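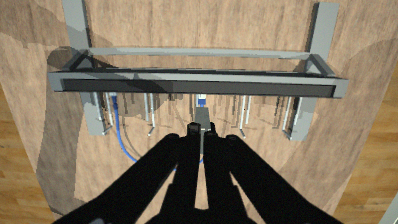 Does the 416 need sanding between coats, or only a rub with a pad? The old tin said sand, the new one says nothing, and I have a beech worktop with one coat on it waiting for an answer.

Reply from Karnico: A pad is enough. Use a fine white pad, dry, and wipe off the dust before the second coat. Sanding is needed only if the first coat was left too thick and has dried with ridges or runs. The line about sanding was taken off the label when the mix changed. It is still correct for old stock in the square tin.

Flokberg 416 Hard Wax Oil, Clear Matt

Item no. 416-M
Maker: Flokberg
Stocked at: Karnico, Dristville branch and mail order
Data sheet revised: June 2018

Overview

Flokberg 416 is a solvent-borne blend of plant oils and hard waxes for bare indoor wood. It soaks into the upper fibres and leaves a thin wax layer on the surface. It is meant for worktops, table tops, shelves, stair treads and plank floors. It is not a varnish and does not build a film, so worn patches can be treated on their own without stripping the whole surface.

Clear Matt darkens most woods slightly. The change is close to that seen when bare wood is wiped with a damp cloth. Pale woods such as ash, maple and birch take on a faint yellow tone, which becomes a little stronger over the first months. Where this is not wanted, use 416-N (Natural), which contains a small amount of white pigment. 416-N is not suitable for walnut or other dark woods.

Contents and sizes

416-M is sold in tins of 300 ml and 2 litres. The 300 ml tin has a screw cap. The 2 litre tin has a press lid and should be opened with a flat lever, working round the rim. The two sizes hold the same product, but colour can vary slightly between batches. For a large floor, order all tins together and mix them in a clean bucket before starting.

Preparation

The wood must be bare, dry and free of wax, polish, silicone and glue. Old varnish has to come off completely. Old oil can stay if water still soaks in within a minute; if it beads, sand back.

Sand worktops and furniture to 150 grit, floors to 120 grit. Finer sanding closes the surface and reduces the amount of oil the wood will take. Always finish along the grain. Vacuum, then wipe with a lint-free cloth barely dampened with white spirit. Do not use a tack cloth.

Oak and other woods rich in tannin should be kept away from steel wool at every stage. Fibres left in the pores will cause black spots once the surface gets wet.

Application

Stir well before use and again during use. The matting agent settles at the bottom of the tin, and an unstirred tin will give a glossy first half and a cloudy second half.

Apply thinly with a short-haired brush, a microfibre roller or a cotton cloth. The Sakamoto flat brush, wide pattern, is the one used at the Dristville counter for samples. Work along the grain and keep a wet edge. On boards and worktops, coat the underside as well, with the same number of coats.

After ten to fifteen minutes, wipe off anything still standing on the surface. End grain will take more oil than the face and may need to be topped up during this time. Leave for 8 hours at normal room temperature with a window open. Rub down lightly with a white pad, remove the dust and apply the second coat in the same way.

Two coats are enough for furniture and floors. Worktops near a sink should have a third along the cut-out and the front edge. Further coats will not harden properly and tend to stay tacky.

Drying and first use

Dry to the touch: 8 hours
Light use: after the second coat has dried overnight
Full hardness: two weeks
Rugs, mats and rubber feet: not before full hardness

Drying is slower below 15 °C and in damp air. Teak, iroko and some other oily woods can take twice the stated time. Test on an offcut or a hidden area first.

Metal racks, trivets and appliances with bare steel feet can stand on the finished surface once it has fully hardened. Water trapped under steel will still mark the wood. Felt pads or thin cork discs are advised where an item stays in one place.

Care and repair

Wipe with a damp cloth and a little neutral soap. Do not use scouring cream, bleach or steam cleaners. When an area begins to look dry, clean it, let it dry, rub it with a white pad and wipe on a small amount of 416. Remove all surplus after a few minutes. The edge of the repair will be faintly visible for some weeks.

Storage and safety

Keep the tin upright, closed and free from frost. Skin on the surface of part-used oil should be lifted out whole, not stirred in. Strain the rest through a paint filter.

Warning: cloths and pads soaked in oil can catch fire by themselves. Soak them in water straight after use and lay them flat outdoors to dry, or store them under water in a closed metal container. Never leave them in a heap or put them in a bin.

Related items

416-N Natural, 300 ml
Flokberg Floor Soap, neutral
Sakamoto flat brush, wide pattern
White hand pad, fine
Paint filters, paper

Delivery

Solvent-borne products go by road only. The 2 litre tin is sent upright in its own carton. Unopened tins can be returned to the Dristville branch with the receipt. Tins mixed, opened or dented after delivery cannot be taken back.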